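Home | Set-up | Teaching by hand | Remote control | Faults

Filed under: Two-arm bench, bottle tasks

Part 4. Showing the arms a bottle task by remote control

By now you should have both arms homed and the Cirkomlow software talking to the hand controllers. If you haven't, go back and do that first, I'll wait. I wrote this part after teaching the same job for most of March, so it's a bit opinionated, but it should save you an afternoon or two.

1. Open a new task in Cirkomlow and give it a name you'll still understand next week. Mine was called "test2b" for ages and I regret it.

2. Set the speed limit to 33 per cent. You can go faster later, once your hands have stopped fighting the delay.

3. Pick one arm to hold and one arm to work, and stick with that for the whole set. I hold with the right and twist caps with the left.

4. Squeeze the right trigger slowly until the fingers meet the bottle, then a touch more. Soft plastic gives way sooner than you'd think!

5. Lift the bottle clear of the table before you bring the other arm in. A small tilt towards the working gripper is fine — I find it makes the cap easier to get at.

Caution: keep your own hands out of the enclosure while the controllers are live. If you need to move something, press pause, wait for the tone, then reach in.

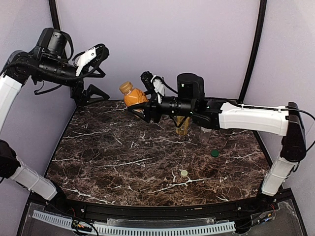 6. Bring the left gripper in from above with its fingers open, and stop a little short of the cap. Take a breath here. Most of my ruined takes came from rushing this bit.

7. Close on the cap, turn, let go, turn your wrist back and go again. Short turns copy far better than one big heroic twist.

8. Press save if you liked it or bin if you didn't. Be fussy, as a wobbly take teaches the arm to wobble.

Note: change things between takes. Swap the bottle, shift it along a bit, leave a stray cap or a cup on the table. My first set had 197 takes with everything in the same spot, and the arm was hopeless as soon as I moved anything. The second had 307, all jumbled up, and that's the one I still use.

Note: if the picture on the Nornora headset lags, close the preview window on the main computer. It takes about 11 seconds to settle down.

9. When you've finished, park both arms before you switch off the controllers. Never do it the other way round — they sag.

Next: Part 5, Playing a task back

Punurach two-arm guide, last changed 1/22/20 | Contact Abreu support | Back to top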